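# Can a Machine Do Your Chores Yet?

By Yaa Quaye

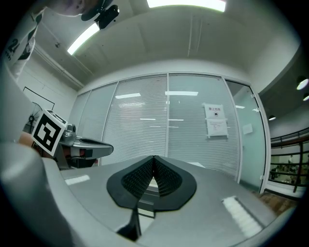
Can I buy a robot today that will do my housework?

You can buy one that does a single job, such as vacuuming a flat floor, but a machine that can tidy a whole home is still not for sale.

I wrote this answer first so that busy readers can stop here. For the others, I will explain why I hold this opinion, and why I am not sad about it.

In October I visited a small trade show in Sestville. A company called Fallano was showing an arm that folds towels. I stood there for a long time with my coat over my arm. The arm took a towel by one corner, searched for the second corner, lost it, and started again. When it succeeded, the people clapped. I clapped too. Then I remembered that my mother folded towels while she was scolding three children, and we never clapped for her.

I think most of us have a wrong idea of which work is hard. We say that washing dishes is simple work, and we pay for it as simple work. But a wet glass must be held firmly enough that it does not slip and gently enough that it does not break, and the next thing in the sink is a fork under the foam. The hand understands this before the head does. To give the same understanding to two rubber fingers is a large task, and the engineers I have spoken to are more modest about it than the advertisements are.

On the shop floor the situation is better, but only in part. I worked for 20 months in the packing room at Wilus, where a machine closed the boxes. It closed 2,000 of them in a shift and did not complain. However, if one flap was bent, the machine stopped and a person had to come. All the filling of the boxes was done by us, because one order had soap in it and the next had a lamp.

My neighbor disagrees with me. She owns a Zaki floor cleaner, and she says it has given her back her evenings. I believe her. I only notice that she now picks up the shoes, the cables and the cat's toys before she starts it. This is also a chore, and it did not exist before.

My uncle is 88 and lives alone. For him the question is not a game. He can cook, but he can no longer bend to take the laundry out of the washer. If a machine could do only this, slowly and with mistakes, I would pay for it with pleasure. I have looked, and I found nothing that I would leave with him in the apartment.

So I ask the companies to show us the failures together with the successes, and to tell us how many times a person had to help. Until then I will go to my uncle's place twice a week and empty the washer myself.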